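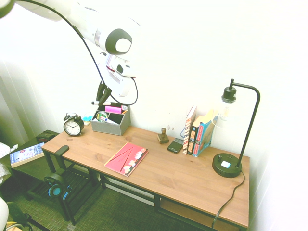 Kandano Desk Recording Station

Home | Equipment | Services | Support | Contact

The Kandano Desk Recording Station is supplied to laboratories and development teams that need recorded examples of everyday tasks for training a learning system. It is intended for work at an ordinary desk, among ordinary belongings, and is available for purchase or on loan.

Each station comprises one arm with a two-finger gripper, a fixed camera and the Idero recording software. The operator guides the arm through a task, such as moving a pen to an organiser or setting a book upright, and the software stores the arm's movements together with the camera view. Every attempt is kept as a separate file, with a short written label.

Clients may choose their own objects. We recommend items of mixed size and stiffness – books, stationery, a telephone, a clock – and advise that their positions be changed between attempts. A desk lamp may remain in place throughout.
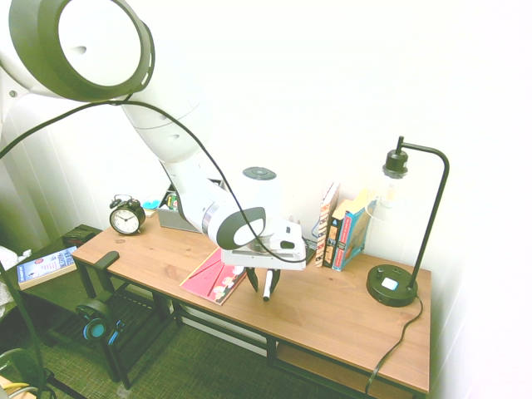
Failed attempts should be marked as such and retained. The Idero software allows the operator to add this mark during recording or at a later review, and files may be sorted by task, operator or result. Two operators may share a station under separate log-ins.

The standard package includes a starter set of 779 recorded attempts covering 34 tasks. These were prepared by our own staff under the direction of Pirjo Tuominen and may be used freely by the purchaser for training and testing. Further sets can be recorded to order.

Installation and instruction take 8 hours and are carried out at the client's premises. The desk should stand against a plain wall where possible, and the camera must not be moved once recording has begun.

Enquiries regarding purchase, loan periods and recording to order should be addressed to Angeliki Liapis, Equipment Office.

Page updated July 18, 2019

Shares: 8 | Comments: 2

Related items
Galanis Gripper Finger Set
Oklow Camera Mount
Idero Recording Software – Single Licence
Kandano Station Loan Terms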